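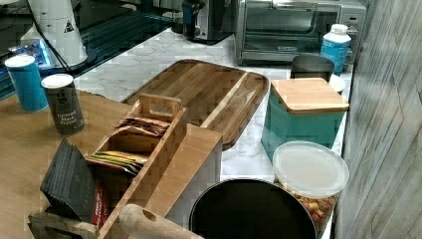
Slide 1: tea packets in a wooden organiser

Welcome everyone, I'm Rok Ristić, and I get to talk about my favourite thing, the tea break!

Start with the Flanden ledger. First entry is 1728, a clerk grumbling over the price of a pound of leaf (read it out, do the voice).

Then the Jusby mill. Bell at 4, kettles on, looms stopped. Pause here, let them picture the quiet.

Next slide: the Zamfir letters, all 77 of them, and so many mention tea! Read the one to Ira, slowly, it's lovely.

If time is short skip the bit on saucers. Questions, then the urn is open at the back.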